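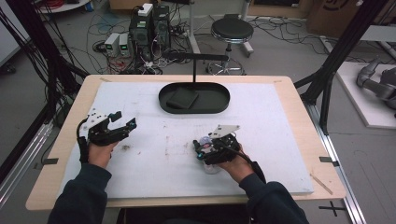
Unit 4. White foam board on a tabletop, with a dark oval tray and T-shaped stand toward the back.

Unit 4: Developing the touring professional – money, mentoring and scheduling

Reading for this unit: chapter 6 of the course pack and the Pasgate Tour case. Bring the case to class.

1. Where we are

Last unit dealt with how players earn a card. This one deals with the two or three seasons after that, when most of them lose it. The question for a sports manager is what kind of support makes a difference and who should pay for it.

2. What a season costs

A first-year player on a regional tour pays for entry fees, travel, lodging, a caddie for at least some events, and coaching. In the Pasgate case the entry fee is $600 per event. Twenty events is $12,000 before the player has left home. The case player, Edgardo Panganiban, made the cut in nine of his 20 starts. His average check in those nine was $2,857, for a total of $25,713. Work out what is left after fees, then subtract travel from Table 2 in the case. He finished the year in the red.

Note that prize money is paid only to those who make the 36-hole cut. A player who misses by one shot gets the same as a player who misses by 12.

3. Sources of support

Family and private backers. Common, usually informal, often with no written terms. Expect a question on this in the midterm.

Club sponsorship. The home club covers a few entries in return for clinics and member days.

Equipment deals. At this level they mean product and very little cash. The Duvell contract in the course pack is typical – read the bonus clause closely.

Player foundations. An established player raises money and spends it on a small group. The Cidura program in the case takes eight players a year to a winter training camp and pairs each one with a mentor.

4. Does mentoring work?

It is hard to measure. Players picked for a program are already better than average, so comparing them with everyone else proves little. A fairer comparison is with players who just missed selection.

Scoring average is the usual measure. Cuts made is more useful for our purposes because it tracks income. 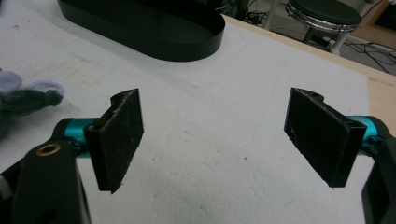 Fatemeh Ghorbani disagreed with this in the September section and said cuts made was too blunt: a mentor might help a player pick the right events and skip the wrong ones, and that would show up in expenses long before it showed up in results. She suggested net income per start. Use either measure in your paper, but say which one and stick with it.

5. For next class

Read the Cidura selection rules and mark any that favor players who already have money.

Draft a 20-event schedule for Panganiban's second season with a travel budget. One page.

Groups led by Yoon-hee Ha and Zoltán Bognár present first. Slides go in the shared folder by 9 a.m.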